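主题：Re: [童书编辑与写作] 建议下一辑起统一印 Dornari 分级
日期：2026年3月

各位好：

先把原信引在下面，免得新进来的人找不到上文。我删掉了中间讲报价的一段，那段跟我要说的没关系。

> 大家好，
> 我们社去年十月开始试用 Dornari 的阅读分级，给 Geum 这套桥梁书每本都测了一遍，封底右下角印一个数值，再配一个颜色。反馈很好，家长说买书终于有了依据，不用站在书架前翻半天。
> Dornari 给的材料里说，他们请 914 个孩子试读了 290 种书，孩子的理解得分和系统给出的级别“高度一致”。这个样本量在国内童书里应该算很扎实了。
> 我想提议，列表里还在做桥梁书和初级章节书的同行，下一辑起都印上同一套级别。标准统一了，学校采购、图书馆上架、网店分类都省事。作者写稿时也有个谱，知道自己写的是几级，太难的句子可以早点改。
> Plostura 已经答应跟进，他们手里有 174 种书会陆续测完。
> 有兴趣的请回信，我来汇总。

我不打算加入，理由写得长一点，请有空的人看，没空的跳过就好。

我先交代立场。我写章节书，也替两家社看过外稿，Geum 里有两本是我写的。所以我既是被测的人，也算半个得利的人，测出来的级别要是好看，书也许能多卖一点。话虽如此，看到封底那个数字的时候我还是不舒服了好几天，后来把 Dornari 的说明文件要来从头读到尾，不舒服变成了一肚子疑问。

第一个疑问是“高度一致”。文件里这四个字出现了很多次，可是没有一处写明一致到什么程度。914 个孩子，290 种书，平均下来一种书摊到三个孩子多一点。要是每个孩子只读一种，那么所谓某本书的“实测难度”，就是三个孩子那天下午的状态。要是每个孩子读了好多种，那又读了多少，按什么顺序，读到后面累不累，文件也没写。我写信去问，回复很客气，说详细数据属于商业资料。商业资料当然可以不公开，只是不公开的东西，我就没办法跟着喊扎实。

还有理解得分是怎么来的。我找到附录里的样题，一共就给了两道。其中一道问：“小主人公为什么没有打开门？”选项里标准的那个是“因为他害怕”。我把这道题对应的故事找来读了，作者在那一页写得很妙，孩子把手放在门把上，听见里面有人哼歌，就把手缩回来了。他是害怕？是不想打扰？还是忽然想起自己答应过什么？书里没有说，后面两章都在慢慢抖这个包袱。一个读得细的孩子大概会在这道题上犹豫，然后丢分。读得粗的孩子反倒一下就选中了。拿这样的分数去校准难度，校出来的是什么，我很想知道。

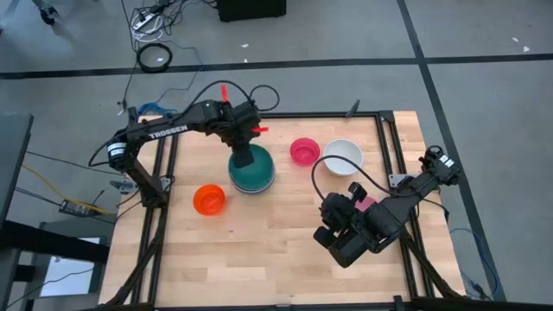
第二个疑问是它到底在量什么。按照文件的说法，输入是正文，输出是一个数，中间看的是句长、字频、词频和生字密度。对话多的书占便宜，因为一句话短。拟声词多的书也占便宜。我那两本里比较难的一本，讲的是一个孩子发现外婆在假装记得他的名字，句子短得很，没有一个三年级不认识的字，测出来是全套第二容易。另一本讲一场乱七八糟的校园义卖，里面罗列了一大串点心的名字，马蹄糕、萨其马、驴打滚，生字一多，级别一下就上去了。可是随便找个二年级的孩子来，义卖那本他笑着就翻完了，外婆那本他会读完以后愣着，问你外婆是不是生病了。哪一本更难，问孩子比问公式快。

插图也完全没有算进去。桥梁书之所以叫桥梁书，就在于图还扛着一部分叙事。有些页面文字说的是一回事，图里演的是另一回事，孩子要两边对着看才知道叙述者在撒谎。公式看不见这一层，它只看见一句“今天我很乖”，五个字，简单。

第三，我担心它对写稿的影响，这一条原信里当优点来讲，我看着发毛。“太难的句子可以早点改”，谁觉得太难？我已经碰到过一次。去年冬天有位编辑把我的稿子退回来，要求把“踌躇”改成“想了想”，把一个拖了三行的长句切成四句，说这样能降半级，正好卡进套系的区间。那个长句写的是孩子从山坡上一路滚下来，滚得停不住，所以句子也停不住。切成四句以后，他就成了滚一下歇一下。我没有改，编辑也让步了，但我知道不是每个新作者都有底气顶回去。

字词上也是一样。孩子的词汇从哪里来？总有一部分是在书里碰见的，半懂不懂，先囫囵吞下去，过几年忽然用对了。我小时候在一本翻译童话里读到“觊觎”，念了很多年的“岂俞”，也不妨碍我知道那条龙对金子打的什么主意。要是当年有人替我把超纲的词全筛掉，我大概会少念错几个字，别的好处想不出来。

第四，统一标准这件事，对谁省事要分开讲。对网店省事，我信。对学校采购省事，我也信，采购表上多一列数字，签字的人心里踏实。对孩子呢？Sestwood 那所学校把图书角按级别颜色重新摆过，我去做过一次作者活动，进门就看见书架上贴着色条。活动完了有个男孩来找我签名，递过来的时候先用手把封底捂住，因为他们班别的同学都读到下一个颜色了。他很喜欢那本书，边上都翻毛了。我签完名，他把书塞进衣服里走的。单独一个孩子说明不了什么，我也没有 914 个孩子可以拿来压阵，但这个动作我忘不掉。

学校也有学校的难处，老师要照顾一个班，总得有个粗略的抓手。老师自己心里那杆秤本来就在用，秤上没有印在封底，孩子看不见，也就没什么可捂的。我反对的主要是“印出来”三个字。
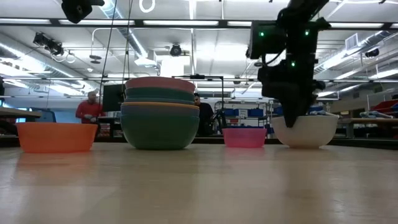 几点具体意见

一、要不要测，各社自己定，测了当内部参考我没有意见。编辑拿到一个数，知道这本字频偏高，回头多看一眼，挺好。

二、数值和颜色请不要上封面、封底和书脊。实在要给采购方，可以放在版权页，或者另附一张书单，大人看得到就行。

三、如果 Dornari 想让列表里的人相信它的一致性，请至少公布每种书有多少孩子读过，理解题是谁出的，以及有多少本书的系统级别跟试读结果对不上。最后这一项尤其要紧。290 种书里一本都没对不上，我不信；对不上的那些是什么书，恐怕比对得上的更值得看。

四、Plostura 的 174 种既然要陆续测，不如趁这个机会做一件便宜的事：测之前先请责编凭经验给每本书写一个适读年级，封起来，测完再拆开比。责编的判断要是跟系统差不多，那大家可以想想这笔钱花得值不值；差得多，就更有得讨论了。不用等全部测完，先做一小批也能看出点名堂。

五、请不要把级别写进约稿合同。我听说已经有合同附件里出现了“交稿级别应在某某区间内，超出部分由作者负责调整”。如果列表里有人收到过这样的附件，麻烦私下发给我看看措辞，当事人的信息请涂掉。

再补一句关于“家长反馈很好”。我不怀疑有家长这么说。站在书架前翻半天确实累，尤其旁边还拖着一个要上厕所的。可是翻半天这件事，我总觉得是买书里比较要紧的一段，翻着翻着孩子自己抽走一本，那本多半会读完。拿数字挑回去的那本读没读完，试用报告里没有这一项，我查过。反馈是通过什么渠道收的，也没有写。如果是扫封底的码填的问卷，那么愿意扫码的本来就是对那个数字有兴趣的人。

我把上面这些的初稿先给几位同行看过，意见不全在我这边，下面照录一段，免得说我只挑好听的。

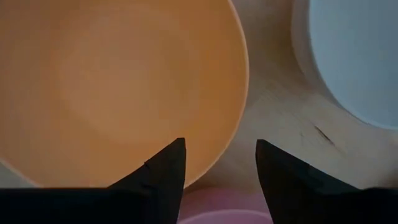
有位在列表里潜水的编辑回信说，你讲的都对，可是你没卖过书。她说她们社的桥梁书在网店里被归进“绘本”，跟给两岁孩子看的硬板书排在一起，申诉了很多次都没用，印了级别以后才挪到该去的地方，当月退货就少了。她还说，你担心孩子捂封底，她更担心书根本到不了孩子手里。至于公式粗糙，她承认粗糙，但粗糙的尺子大家都用，至少吵架的时候有个共同的起点；现在各社写“适合六至九岁”，那才真叫拍脑袋，写的时候连公式都没有。

最后这一句我得认。“适合六至九岁”确实是拍脑袋，我自己的书上就印着，当初是在电话里两句话定下来的。不过“六至九岁”也有一个好处，它宽，宽到没有哪个孩子会为它难为情，八岁半的读、六岁的听，都在里面。一个精确到个位的数就没有这点余地了，它看起来像量过，家长自然会当它量过。

网店归类的问题我没有好办法。但那是后台的一个字段，填在后台就行，买书的孩子不用看见。如果平台非要封底上印着才肯认，那我们应该一起去跟平台谈，列表里这么多家社联名，总比一家一家去申诉有用。这件事要是有人牵头，我愿意出力写信。

原信说要汇总有兴趣的人，那请把我记在没兴趣的那一栏。如果没有这一栏，麻烦加一栏，省得汇总出来又是“反馈很好”。Dornari 那边如果肯给第三条里的数据，我会认真读，读完该改口就改口，届时再来信。

另外，上次说要互换的试读书目我还欠着，下周之内发到列表。附件太大会被退，我分成两封。

祝编安

一个写章节书的

--
退订或更改收信方式，请用注册邮箱发空信到列表管理地址，主题写“退订”或“摘要”。
回信请删去不必要的引文。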